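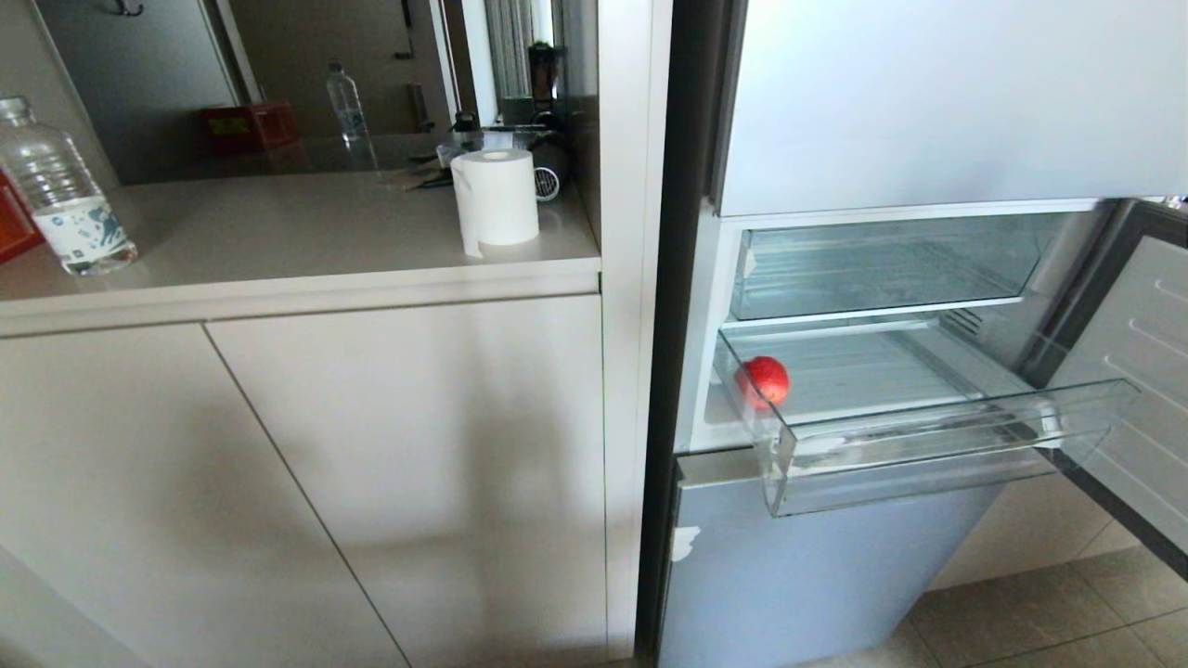
Mohandas Rao wrote in after the last post to say that a refrigerator set into cabinetry loses its cold air no faster than a freestanding one, and that I had been blaming the wrong thing for my food spoiling. He is right about the cold air. I had the cause backward, and I've spent several evenings with a thermometer sorting it out, so this post replaces most of what I wrote before.

Some background for anyone who missed it. When I moved into the Groltport apartment, the kitchen came with a refrigerator built in at the end of the counter run, with a tall panel between it and the countertop. The freezing part and the fresh-food part have separate doors, and the fresh-food compartment is the lower one. I had never lived with that arrangement. I loaded it the way I had loaded every refrigerator before it, milk in the door, greens in the bottom, leftovers wherever there was a gap, and within two weeks I had frozen lettuce and warm milk in the same appliance.

My first theory was ventilation. A built-in unit needs a path for the heat it rejects, and if that path is blocked the compressor runs long and the compartment drifts. I checked the grille. It was dusty, I cleaned it, and the temperatures didn't change by any amount I could measure.

**Measuring**

A refrigerator's control dial tells you very little. The one in mine has numbers on it that correspond to nothing. What you want is the temperature of the food, and the usual stand-in for that is a glass of water with a thermometer in it, left overnight. Air readings swing every time the door opens. Water doesn't, or does so slowly enough that you can read it before it moves.

I used a plain Skerno dial thermometer and moved it one position per night. All readings were taken at the same time in the morning, before anyone had opened the door for breakfast. Four positions mattered:

| Position | Reading (°C) |
|---|---|
| Top shelf, rear | 0 |
| Top shelf, front | 4 |
| Bottom shelf, center | 5 |
| Door, upper bin | 11 |

The door figure surprised me enough that I repeated it. It came back the same. I then pushed on the gasket near the hinge side and found that it had taken a set, so that a strip of paper slid out with no resistance at all. On the latch side the paper held firmly. The paper test is old and crude and it works fine: close the door on a slip of paper, pull, and compare the drag as you go around.

Soft gaskets can often be recovered. I washed this one with warm water and a little dish soap, dried it, and worked along the loose section with a hair dryer on low, keeping it moving and a hand's width off. Once the rubber was pliable I closed the door and left it shut for the night. The paper now drags all the way around. The upper door bin reads 5, same as the bottom shelf.

I would not use the high setting. Vinyl and rubber gaskets will both ripple if they get too hot, and a rippled one has to be replaced.

**The cold spot**

The zero reading at the top rear is a different matter and has nothing to do with the gasket. Cold air enters there. Anything parked directly in front of the vent gets the full benefit of it, and anything behind that item gets less. My lettuce had been in the one spot in the compartment where it could freeze. I had moved it there from the bottom because I assumed the bottom was coldest, cold air being heavier. In a still box that would hold. With a fan pushing air out of a vent at the top, it doesn't.

Mohandas made this point in his message as well, at more length, and included a sketch of the duct in his own unit in Bramirberg. His vent is at the side. The lesson is to find yours before you assign any shelves.

**Current layout**

- Top shelf, rear: nothing, kept clear in front of the vent
- Top shelf, front: milk, yogurt
- Middle shelf: leftovers, one container deep
- Bottom shelf: raw meat on a tray, if there is any
- Drawer: greens, wrapped
- Door: mustard, pickles, jam, the jar of Chiu chili paste

Milk in the door would probably be acceptable now at 5 degrees, but the door is still the part that warms most when it's opened, and I would sooner give the space to things preserved in salt or sugar.

The greens get a sheet of paper towel around them and then a loosely closed bag. The towel takes up the condensation. I change it when it's damp through, usually at the point where I'm taking leaves out anyway. Spinach kept this way has lasted me a full week, against three days before.

**The counter**

A refrigerator at the end of a counter turns that end into a landing zone, whether or not you plan for one. Things come out and get set down within arm's reach, and so anything living there is in the way. I have stopped fighting over this length of counter and have instead written down what it's permitted to hold: the paper towel, scissors for opening packages, and a drinking bottle on its way in or out. Everything else is a visitor and has to go back where it came from by the end of the day. Compliance is partial.

One nuisance specific to this kitchen is the mirror along the wall behind the counter. It does make the place lighter in the mornings, and it also shows you every object twice. Clutter that would pass on a tiled wall looks like double the clutter. Splashes are the other cost. I wipe the lower part with a barely damp cloth and follow with dry paper towel, and avoid spraying anything directly on the glass, where it can run down and get behind the bottom edge.

**Still open**

The compressor seems to run less than it did, but I have no baseline, so that is an impression and not a result. I plan to put a plug meter on it if I can get at the outlet, which on a built-in unit means pulling the whole thing forward. Relative humidity in the drawer is also unmeasured. The slider on it was at 70 percent open when I moved in, going by the printed scale, and I have left it there.

Mohandas has asked whether I tested with the compartment full or half empty. It was half empty. I'll repeat the four positions after the shopping on Friday and add the numbers to the table.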